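# Perguntas que sempre me fazem sobre as garras de mão

Comecei este projeto em novembro, na oficina partilhada, e chamei-lhe Findero porque precisava de um nome para a pasta. Juntei aqui as respostas que já escrevi demasiadas vezes por mensagem.
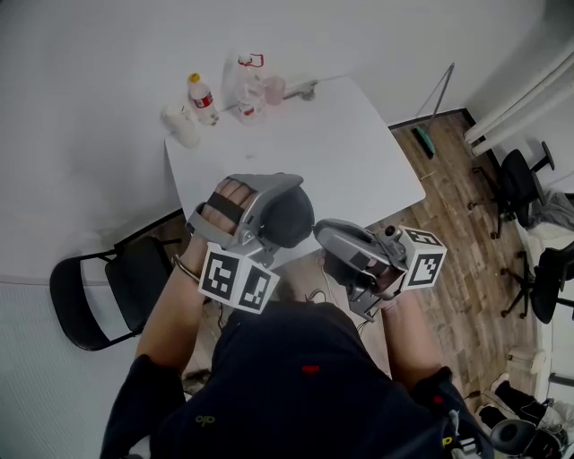
## Afinal, o que é que isto faz?

São duas garras que se usam nas mãos, uma em cada. Eu faço a tarefa, gravo o movimento e depois tento que o braço robótico o repita. Tento, sublinho! Pegar numa garrafa corre bem, desenroscar a tampa ainda é uma comédia.

## Para que servem os cubos com os desenhos a preto e branco?

São marcadores. A câmara lê os padrões e o programa calcula onde está cada garra e para que lado aponta. Se tapares as faces com a manga, perde-se tudo – por isso trabalho de braços à mostra, mesmo no inverno.

## Posso imprimir as peças em casa?

Podes, e os ficheiros estão na pasta Grero. Vai com calma nas primeiras camadas e não apertes logo os parafusos todos (parti dois suportes assim, a Manuela Piras ainda goza comigo). Confirma que os dedos abrem e fecham sem prender antes de colares seja o que for.

## Quanto gastaste?

468 euros, já com as peças que estraguei. Não conto o computador, que já tinha.

## Que objetos usas para treinar?

Coisas de casa: garrafas, um jarro com pega, um copinho. Os transparentes são os mais chatos, porque a câmara confunde-se com o que está por trás. Se estás a começar, usa primeiro algo opaco e leve.

## Quantas gravações são precisas?

A minha meta são 1000 para cada tarefa. Parece um exagero, eu sei, mas com poucas o braço só acerta quando o copo está exatamente no mesmo sítio.

## Cansa as mãos?

Cansa um bocado, sobretudo o pulso. Ajusto a correia sem a esganar e paro quando começo a ficar desajeitada. Gravações feitas com pressa vão quase todas para o lixo.

## Dá para fazer sem fios?

Ainda não. O Hậu Tiêu anda a experimentar uma versão com bateria, mas fica pesada e a ligação cai a meio. Por agora, cabo comprido e cuidado com as rodas das cadeiras.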